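Talk to anyone, on the bus

Live captions on a phone used to lag so badly you were always one joke behind. The new Goltik app is a joy by comparison! It handles 50 languages and keeps up even with two people chatting over each other.
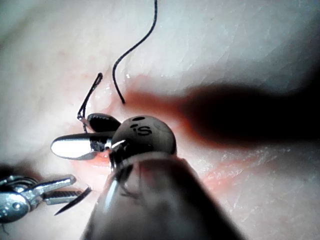 Fine work: a polished metal jaw on its grey wrist.

I tried it over lunch with a Turkish-speaking friend, and it missed about 15 words all meal (mostly food, oddly). It runs offline too, which Plurkau's rival still can't do.

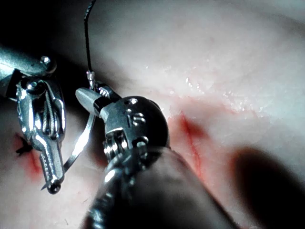 What it costs

Free for 8 hours a month, and well worth a go.

700 shares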